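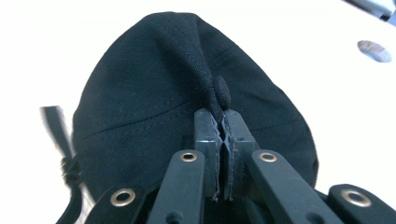 Hilo: Desfase de anchura en pinza con tela negra

bezerra_90: La anchura estimada no llega a cero con la tela pellizcada bajo el botón de la gorra. El planificador de Verent lo toma por agarre rígido.

stastiv: Sube el umbral a 2 mm.

bezerra_90: No sirve, falla al acercarse al expositor blanco de alambre.

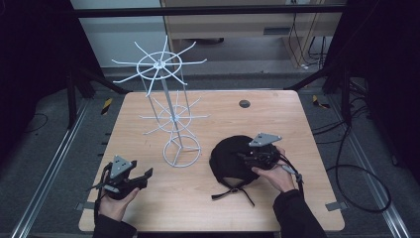
flerkex: Discrepo del umbral. Revisad antes la sincronía de los dos flujos; yo tenía roughly 90 ms de deriva.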